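Contra la cocina abierta

Hace tres años que busco piso en Barredo y todavía no he visitado uno reformado que conserve la puerta de la cocina. Quitarla se ha vuelto el primer gesto de cualquier obra. Se tira el tabique, se pone una barra o una isla y el anuncio habla de amplitud, aunque la vivienda tenga los mismos 52 metros que antes.

No discuto que guste. A mí también me gustan esas cocinas cuando las veo en casa de otros. Discuto que se haya convertido en la única opción y que quien prefiere cocinar a puerta cerrada tenga que pagar para volver a levantar lo que otro derribó.

Una cocina se usa a diario y produce ruido, grasa y olor. Las campanas ayudan, pero pocas se encienden a la potencia necesaria, porque entonces no se oye la televisión. El que fríe pescado un sábado duerme con el pescado. El que estudia en el salón estudia con la lavadora, que en muchos pisos sigue junto al fregadero.

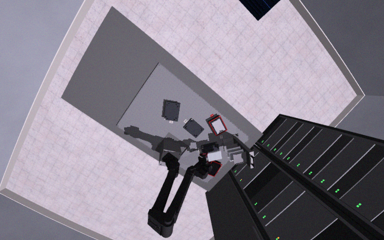 Una lectora de Waltau me escribió, después de una columna anterior, que ella había hecho justo el camino contrario: vivió veinte años con la cocina al fondo del pasillo, cocinando sola mientras los demás charlaban, y el día que cayó el tabique volvió a cenar con su familia. Decía que yo confundía el olor a comida con un problema.

Le doy parte de razón. La cocina cerrada apartaba a quien guisaba, casi siempre una mujer, y eso no se echa de menos. Pero el reparto del trabajo no lo arregla un albañil. En muchas casas abiertas sigue cocinando la misma persona, ahora a la vista de todos y con la obligación de tener la encimera recogida.

Queda el dinero. A mí me pidieron 803 euros por una puerta corredera de cristal, y otros 500 por colocarla – sin contar la pintura. Por bastante menos se habría podido dejar la original en su sitio. Los promotores de Undari, el barrio nuevo, podrían ofrecer las dos distribuciones sobre plano y que cada comprador eligiera. De momento solo ofrecen una. He preguntado dos veces y sigo esperando respuesta.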